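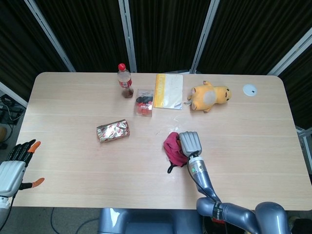

*The table in the spare room, with snacks and the yellow guy napping at the back*

## Keep the pale table or swap it for something darker?

**mossandmugs** wrote, 26th November:

OK I need outside opinions because I've been going back and forth on this all week. This is the Flevulik table I bought for our snack and board game room. Light wood-grain top, rounded corners, long enough that people on one side aren't playing with their elbows in. I love the shape! I've got a hip that finds every sharp corner in the house and so far it has left this one alone.

My problem is the color. With the black curtains behind it the top looks SO pale, and the overhead light lands right in the middle and bounces. When we've got glossy cards out, people keep tilting them to read. I can still exchange it for the dark version if I do it within 29 days of delivery, and I've used up 7 of those already (mostly on staring at it).

So — keep it, swap it, or change the lighting? I should add that the exchange means driving it back to the Futthorpe store myself, with the legs off, in a hatchback.

---

**parcheesi_dad** wrote:

Keep it. I had a dark table for years and every crumb shows. Every fingerprint too. You wipe it down, the sun moves, and there they all are again. On pale wood grain you could drop half a cracker and not find it until spring, and I mean that as a compliment.

The glare is your light, and you'd get glare on dark too.

---

**tilly_bakes_late** wrote:

Disagree with the post above! Dark shows crumbs, sure, but pale shows drinks. I see cola back there by the curtains. Leave a ring of that overnight on a light top and you'll be looking at a brown circle at breakfast. Ours was a light top too and we ended up with a permanent one where my brother-in-law always sits.

Is yours sealed well around the edge? That's where ours went first.

---

**mossandmugs** wrote:

Tilly, it's a laminate top and so far everything wipes right off, cola included. Warm water, drop of dish soap, dry cloth after. I haven't tried leaving anything overnight on purpose and I don't think I'm going to, haha.

Edge feels fine to me. I ran a fingernail all the way along it and nothing caught.

---

**quietcorner57** wrote:

What's the little white disc in the top, back right, past the plushie? If that's a cable cover then I'm jealous. We run a lamp and a speaker at our table and the cords just flop over the side where everybody kicks them.

---

**mossandmugs** wrote:

Yep, cable cover! It was one of the reasons I picked this one. It does sit a bit close to the corner for my taste, I'd have liked it nearer the middle, but then I guess there'd be a disc under somebody's cards.

---

**parcheesi_dad** wrote:

A lamp on that cable hole would fix your whole problem. Turn the ceiling light off, put a lamp with a shade at the back and let it light the table from the side. Done, and no hatchback.

---

**brassbutton** wrote:

One lamp in the corner gives you one bright corner and long shadows across the board. Been there. You want 2, one at each end, or else a diffuser over the ceiling fixture. I got a plain white one from Vurside and it took the shine off our top without making the room gloomy.

Also I'm going to be the annoying one and say it's the curtains. Solid black behind a pale table is about as much contrast as you can get. Try gray, or even a dull green, and see if the table still bothers you. The poles are a light gray already so it would all sit together nicely.

---

**mossandmugs** wrote:

Oh no, I'm attached to the curtains. They make it feel like its own little place and I love the pleats. But I hear you on the contrast... I might pin an old gray blanket over them for one evening just to look.

---

**tilly_bakes_late** wrote:

Before anybody spends money — have you tried a cloth or a big mat? A dark felt one down the middle, right where the shine is. Cards slide nicely on it, dice don't clatter, and it would rescue shiny stuff like that silver foil pack from blinding whoever's sitting across. Snacks stay on the bare ends where you can wipe.

Mine is from a fabric shop in Birhane, cut off the roll, and I rounded the corners with a dinner plate and a piece of chalk. You'd want yours rounded too, it would look odd square on that table.

---

**brassbutton** wrote:

Felt near red and black candy? You're braver than me. I picked bits out of ours with tweezers. Get the rubber-backed kind you can rinse in the tub.

---

**tilly_bakes_late** wrote:

I did say snacks on the ends! But fine, rubber-backed is easier to live with, I'll give you that. Felt is still nicer under your hands.

---

**quietcorner57** wrote:

Another vote for the mat, and for keeping the table. And please let the yellow plushie stay on as official scorekeeper. It looks very comfortable lying there.

---

**mossandmugs** wrote:

The plushie is staying, that was never up for a vote :)

OK so I laid a dark bath towel down the middle tonight as a pretend mat and it's so much better. Cards readable from every chair! I'm going to order the rubber-backed kind, and if I still hate the shine after a couple of game nights I'll look at the diffuser. Does anyone know if the mats come long enough, or do you have to butt two of them together? I don't want a seam right where the dice go.

---

**brassbutton** wrote:

They sell it off the roll if you ask. Measure the flat part of the top and take a hand's width off each end. Let it lie flat for a day before you cut or it'll curl on you.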